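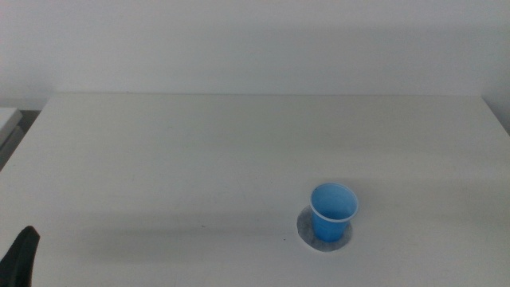
Teaching the arm to place a cup: tips for the bench

1. Put a grey mat under the target position. Users should keep the cup upright and within the edge of the mat at the end of every demonstration.

2. Move the hand controls slowly. Hesitation is recorded along with the movement, and a run containing a long pause should be repeated.

3. Record 30 demonstrations before training. Vary the starting position of the cup between runs.

4. Begin each run with the fingers open and clear of the cup. Wipe the table at the end of the session and remove stray threads from the finger tips.

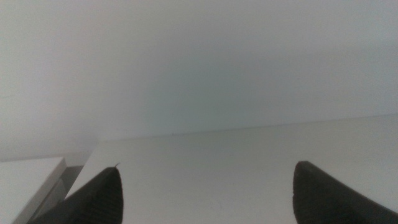

Katherine Chambi writes that 30 runs were insufficient on her Lella arm, and that placement became dependable at 96. She recommends a rest after every 19, as tired hands make poor demonstrations.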